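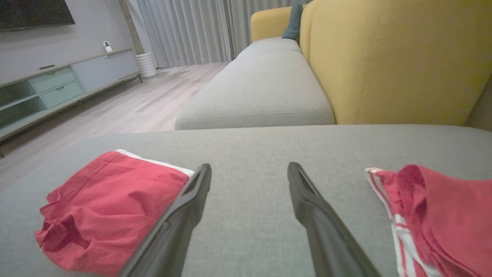

Gripper over seat cushion with two red garments, sofa station, Prundton test room.

Pre-purchase inspection checklist: two-finger grippers for garment handling
Site: Prundton
Inspector: Dörte Kettler
Date: Thursday, March 25, 2021
Suppliers under review: Clotia, Okine

1. Finger condition
Result: Satisfactory
Comment: Tapered tips show no chips or burrs to the touch. Replacement fingers are to be priced as a separate line in both quotations.

2. Pinch hazard between fingers
Result: Satisfactory with condition
Comment: Staff must not reach between the fingers while power is on. The warning label is to be supplied in the purchase price.

3. Contact with upholstery
Result: Further check required
Comment: Woven seat fabric may snag. The supplier is to repeat the 20-cycle lift on a covered cushion and send the record to this office.

4. Emergency stop
Result: Satisfactory
Comment: Tested from both sides of the room. A second stop button is recommended - allow for it in the installation budget.

5. Floor route and cables
Result: Not satisfactory
Comment: The route between the sofa and the media console must be kept clear. Cable covers were requested in February and remain outstanding.

6. Service and spares
Result: Pending
Comment: Okine offers 58 months of cover; Clotia has not yet stated a term. McIntyre will quote for yearly servicing of four units.

Purchase approval: withheld until items 3, 5 and 6 are closed.
Signed: D. Kettler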